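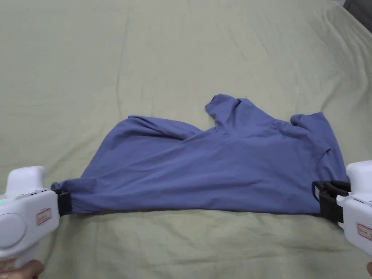 Plillutton Reception House – intake and safety checklist, with inspector's comments
Filled in by Benjamín Pereyra, May visit

Scope: sleeping floors, laundry, kitchen, and the desk where new refugee claimants get help with their papers. The house was asked to have records ready. Some were.

1. Fire exits clear and unlocked from inside
Pass, with a note. Both doors opened. The rear one needed a shoulder. I was told it "sticks when it rains." It had not rained. Plane the door and show me at the next visit.

2. Smoke alarms tested monthly
Partial. The log shows a tick for every month, all in the same pen and the same handwriting, including a month when the staff member who signed was on leave. Alarms on the first and second floors sounded when I pressed them. The one outside the family rooms did not. New battery fitted while I waited.

3. Occupancy within permit
Pass on the day. Permit allows 19 beds on the upper floor and I found 19. Two folded cots were in the hall closet. I was assured they are for "emergencies only." I would like that in writing.

4. Clean bedding and clothing issued on arrival
Pass. Sheets are changed between guests. The donated clothing shelf is sorted by size, although the label for children's sizes is on the wrong shelf. Laundry is done on site.

5. Dryer lint trap and vent
Fail. Trap clean, vent hose crushed behind the machine. Aguirre Appliance serviced it in the winter, according to the invoice, which lists "vent checked." I doubt it.

6. Hot water temperature at taps
Pass. Second floor sink slow to warm up.

7. Claimant files locked when desk is unattended
Fail. Cabinet has a lock. The key was in it. These files hold home addresses, names of relatives, and hearing dates. Same finding as last time, and the reply last time was that a reminder had been sent out. A reminder is not a lock.

8. Interpreter available at intake
Unclear. The house relies on the Kukorance phone line. I called it from the desk at 4 p.m. and waited on hold until I gave up. The brochure says calls are answered "promptly, day or night." Please keep a log of wait times for one month, including the calls that were dropped.

9. Forms explained before signing
Partial. The staff I spoke to know the forms well. The printed guide still gives an old mailing address on page 5. Pull the old copies from the rack.

10. Emergency contact sheet posted in common languages
Pass in the kitchen. Missing upstairs.

11. Repair budget
The board approved $2,000 for repairs under the Rulovden grant. Receipts shown to me add up to $1,017. The rest is described as "committed." To what, I could not find out.

Result: conditional. Items 5 and 7 to be fixed before any new arrivals are placed. Photos of the door and vent are not enough, I will come and look.

B. Pereyra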